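4. Feeding and looking after your starter

If you've followed section 3 you should now have a jar of something that bubbles a bit and smells of apples, or possibly of nail varnish. Both are fine at this stage. I've kept the Firketti starter going through two house moves and a very cold winter in Purkholm, so please believe me when I say it's hard to kill.

Before you start, check that your scales are set to grams and zeroed with the empty jar on them. I once spent a week feeding mine in ounces and wondering why it had turned to soup.

4.1 The everyday feed

1. Take the lid off and give the starter a stir with the handle end of a spoon. If there's grey liquid on top, just stir it back in.

2. Tip most of it out until you've got 22 g left in the jar. Yes, it feels wasteful. Keep what you tip out in a tub in the fridge and turn to section 7, where there's a pancake recipe.

3. Add 50 g of flour and 50 g of water. I use half white and half rye — the rye wakes everything up, especially in the first fortnight.

4. Stir until there are no dry bits, scrape down the sides and put the lid back on loosely.

5. Slip an elastic band round the jar at the level of the mixture. You'll want it later to see how far things have risen.

Caution: never screw the lid down tight. The gas has to go somewhere, and I've had to wipe down a kitchen ceiling.

Note: if your tap water smells strongly of chlorine, pour a jug the night before and leave it on the side. Ours in Purkholm is fine straight from the tap but my sister's isn't.

4.2 Getting it ready for a bake

Do this the evening before you want to make dough. I do mine at 9 and it's ready when I come down for breakfast, but my kitchen is on the cool side. In June I'd leave it until bedtime.

1. Put 40 g of your fed starter into a clean bowl.

2. Add 80 g of strong white flour and 80 g of water, which makes 200 g altogether. That's enough for one big loaf, such as the 900 g Skeltamgate tin in section 5.

3. Mix, cover with a plate and leave it alone.

4. In the morning, look for a domed top and plenty of bubbles. If it's already sunk in the middle you can still use it, only don't hang about.

5. Not sure? Drop a teaspoonful into a glass of water. If it floats, off you go. If it sinks, give it another hour and have a cup of tea.

Caution: the jar starter and the bowl starter are two separate things. Don't bake with the lot! Feed the jar again straight away and put it somewhere safe before you touch the dough.

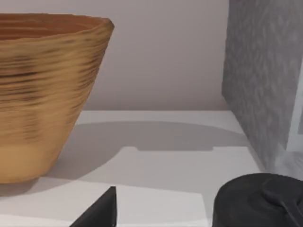
Quintanilla wrote in after the first version of this guide to say that the float test had put them off for months, as their rye starter sank every time and still made a lovely loaf, and could I please mention it. Quite right, and I'm sorry. Rye mixtures are heavier and often go straight to the bottom, so with a mostly rye starter go by the smell and the bubbles and skip step 5.

4.3 Going away

For a week or less, feed it as in 4.1, give it an hour on the worktop and put it in the fridge. For longer than that, make it much stiffer — I add flour until it's like playdough — and it'll sulk quietly at the back of the shelf for a month.

When you're home again, let it come up to room temperature and feed it twice a day until it doubles between feeds. It usually takes mine two days. Pink or orange streaks mean mould or worse, so throw it away, wash the jar in very hot water and go back to section 3.

Spare flakes: see 4.4 for drying a bit as a back-up.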